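Notes from the software side, 4/11/19

Well, the grasp planner finally has its own replay tool! I've been nagging Bram Goossens about this since June, and he got so tired of me that he sat down and wrote it (thank you Bram, I owe you lunch). You load a log, drag the slider, and see what the planner wanted the fingers to do next to what the hand cameras and the head camera were getting at the same moment. I used to do that with two windows and a lot of squinting.

I've been through 379 logs so far, nearly all of them bedding, and cloth is still where we lose the most. The edge detector loves a nice straight mattress and gets very confused by fringe. Firouzeh Kermani has a new filter for it on the Tidham branch – please don't merge it yet, it adds 100 milliseconds to every planning step and the wrist controller gets grumpy. Nele and I are trying it at half resolution next.

If you want a login for the replay tool, just ask me. Oh, and label your logs, people!

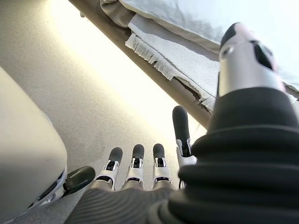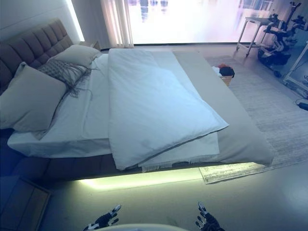
The bedroom setup from the wrist camera (first) and looking across the bed with both hands in view (second).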